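Hand-held gripper demonstrations: how should the recordings be divided for a fair test of the method? 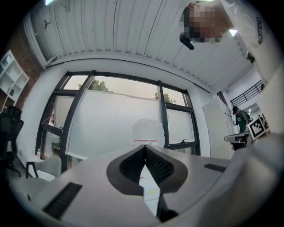 View from the gripper's own camera, with the two padded fingers at the bottom and a marker board to the right.

Posted by Séverine Deschamps, 8 October 2022
Category: Research methods, learning from demonstration

I should be grateful for advice on the evaluation of a small study. Our group at the Marchal laboratory is repeating part of a published method in which people carry out simple tasks with a hand-held gripper, and a policy is then trained on the recordings and run on a fixed arm. No arm is used when the recordings are made. The camera travels with the gripper and has a very wide lens, so that each recording includes a good deal of the room as well as the fingers.

We have 225 recordings of one task, which is to pick up a cup and set it down on a mat. After removing those in which the camera position could not be recovered, we kept 200 for training and testing. The recordings come from two rooms, which we call Brorkach and Lolham after the names on the doors. Brorkach has brick on one side and a large window; Lolham has no window and plain painted walls.

At first we divided the recordings at random and held back 40 of them. The error in the predicted movement on this held-back set was low, and it went on falling for as long as we trained. When the same policy was placed on the arm in Lolham, the results were much poorer than the error had led us to expect. The fingers closed too early, or the arm approached the cup from the wrong side.

My questions are as follows. Is a random division acceptable for work of this kind? If it is not, should the division be made by room, by person or by recording session? Lastly, should parts of the view which have nothing to do with the task, such as windows, furniture and people standing nearby, be masked before training? The paper we are following does not say clearly what its authors did.

I have searched the earlier posts on this site and found several on calibration, but none on this point.

Posted by Greretti Methods Desk

A random division of single recordings is not suitable as the main test here. Recordings made within one session are very much alike. The light is the same, the furniture stands in the same place, and the person holding the gripper tends to repeat the same path. If one recording from a session is used for training and its neighbour for testing, the test measures how well the policy has remembered the session.

The following procedure is recommended.

Assign every recording to a session before any division is made. A session should be taken to end whenever the person, the room or the layout of the objects changes.

Divide by session, so that no session appears on both sides. Report this as the main offline figure.

Report separately the case in which the policy is trained in one room and tested in the other. With only 2 rooms this cannot support a general statement about new places, and the report should say so. It will nevertheless show whether the problem you describe in Lolham is connected with the room.

Keep the random division in an appendix if you wish. The gap between the random figure and the session figure is of interest to readers.

It should also be noted that a low movement error does not predict success on the arm very closely, even when the division has been made correctly. Small errors add up during a run and bring the gripper into positions that no demonstrator ever visited. The number of completed trials on the arm should therefore be the chief result, with the starting positions of the cup fixed in advance and written down. The same starting positions should be used for every policy compared. Where possible, the person who judges a trial should not know which policy is running.

As regards fingers closing too early, please check the time delay before drawing any conclusion about the division. In a hand-held recording the finger opening and the picture may be stamped by different clocks. On the arm there is a further delay between command and movement. An unmeasured delay in either place can produce exactly the fault you report, and no change in the division will cure it.

Posted by brightwell_lab

We masked the background once and it made things worse. Would not bother.

Posted by T. Ambrey

I agree with the Methods Desk on dividing by session, and wish to add something on masking, as the short reply above does not give the reason.

With a wide lens the edges of the view carry useful information about how the gripper is moving. Window frames, ceiling ribs and door edges shift across the view in a regular way as the hand turns. If all of this is removed, the policy has only the fingers and the object to go by. The position recovery step, should yours rely on the camera, also needs fixed features in the room, and masking must in any case be applied after that step and never before it.

People are a different matter. Your picture has someone leaning over the gripper and a second person further back by a table or cart. Neither will be there in the same way when the arm is running. I would mask people only, using the same masking method for every recording, and compare the result with an unmasked policy on the same division. The body of the gripper should be left visible, provided that the fingers and camera mount on your arm match it closely. If they do not match, that difference deserves attention first.

One further point concerns the marker board. Please check whether it remains in view during the training recordings. If it stands in the same place relative to the cup in every session, the policy may learn to use the board as a guide to the cup. We met this in our own work last November, and moving the board between sessions was enough to show it.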